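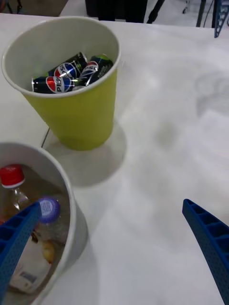
## Cans in the green cup

1/ I am sorting small empties on the white table. Crushed cans go in the yellow-green cup, and Pepsi is winning so far.

2/ Bottles go in their own container, caps on. In Skutley they told me to remove the caps, in Limemholm they want them on. I follow Limemholm — I live here now.

3/ Wiping the table is the part I always forget.

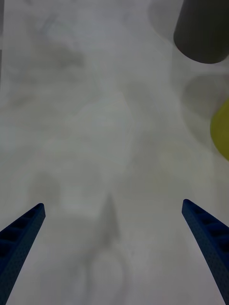 It takes two minutes, so I have no excuse. Lucimara Miranda does it after every round, and she sorts about 200 pieces in an evening.

4/ My goal for December is 40 evenings in total. Please send me your cup labels, I still have none!

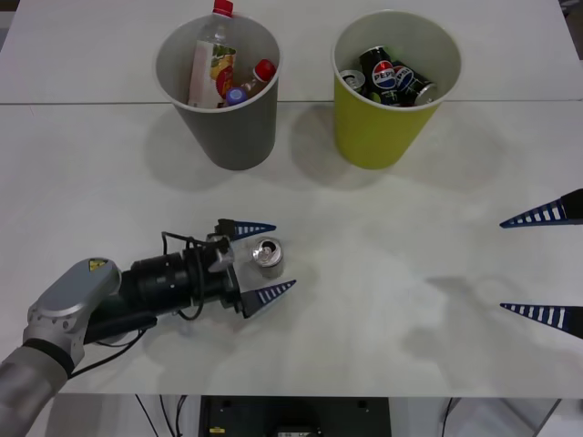 *Bottles left, cans right.*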